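Labs > Robotics > Features

Teaching a gripper to spell — badly, at first

14 shares | 3 comments

Brurmont, half past seven in the morning. Tharun Kartha already on his second coffee. The arm is moving, sort of. It reaches, stops, thinks, reaches again.

The project is called Pidari and the idea behind it is simple enough to explain in an elevator. Robots that learn from human demos tend to freeze up when an object is turned the wrong way round. So train them on demos where almost everything is the wrong way round. Kartha and his colleague Annapurna Sundaram recorded 1,176 of these, all of them by hand, over one long spring. Then they threw out 268.

"Bad grasps, bad lighting, me sneezing," Sundaram says.

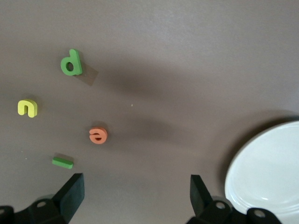 Foam letters were Sundaram's idea. Cheap, soft, hard to break, and a nightmare for a vision model. Turn a "u" over and it looks like an "n". A green "d" could just as well be a "p" from where the wrist camera sits, and the plate is white and glossy, so the highlight on its rim moves every time the arm does. Older policies chased that highlight. They'd drop a letter an inch short and call it done.

The fix is a second pass. Before closing its fingers the system makes 5 guesses about how the letter is turned, scores each against what the wrist camera sees, and only then commits. No extra sensors. No depth camera. It costs a little time per pick and Kartha is fine with that.

Results? Over 700 test picks the new method beat the old one on every letter but the "e". Why the "e"? They dont know yet. Sundaram suspects the narrow opening. Kartha blames the training set. They have been arguing over it since June.

Next up is a bigger rig at Skevum, with mixed toys and two arms — and maybe, if the budget holds, a seperate set of demos from people who have never driven a robot before. Kartha wants his mother to try it. She has not agreed.

COMMENTS (3)

gearloose_pat: Would love to see the failures too. Always more use than the wins.

M. in Ohio: my toddler has the same trouble with d and p

rkv: how much time is "a little time per pick"?? kind of matters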